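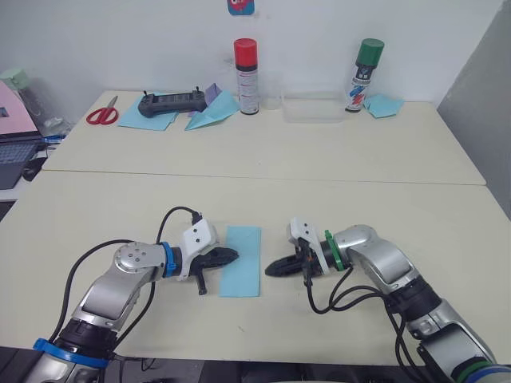

Ronwood, April

Work and Automation, Unit 4: Two Arms at One Table
Instructor: Linnea Dahlgren

Read this before Friday. Bring the Jerevell job sheet we handed out in Unit 3.

Most of you have seen automation as a fenced line with a belt running through it. The cell in this unit is two arms at a table, with grippers on the ends and a strip of light blue paper between them. Paper is a hard material for a machine. It bends, it slides, and it has to be held in more than one place if you want a clean crease.

The case

Drotberg makes paper inserts and small folded packaging. Before the change, the folding room had one job title, folder. A folder cut, creased, checked and boxed. The standard order was 900 pieces. When the arms came in, the single job was split into three:

Setter: prepares the sheets, places them and starts the run.
Demonstrator: works the arms by hand control to show a new fold.
Checker: inspects finished pieces and sends back the bad ones.

Pay stayed the same for the first year. The work did not. Samran Prasertsri, a folder before the change, told us he used to sit for most of a shift and now walks for most of it. Embla Bråten moved to demonstrator and had to learn to make folds slowly, one move at a time, after years of being paid to make them fast.

Terms to know

Task: one piece of work, such as creasing a strip.
Job: the set of tasks one person is paid for.
Handover: the point where a task passes between person and machine.

Automation usually takes tasks first. What happens to the job depends on how the tasks left over are grouped, and managers decide that. At Drotberg the folders were asked after the new titles had been written.

For discussion

Scissors are on the far table. Who should do the cutting, and under which title?
In one trial batch of 309 pieces, 73 came back from the checker. Whose time pays for the rework?
Should a demonstrator be paid for a fold the arms go on using?

Reading: Ea Eyvindsson's interview notes, page 93 of the course pack.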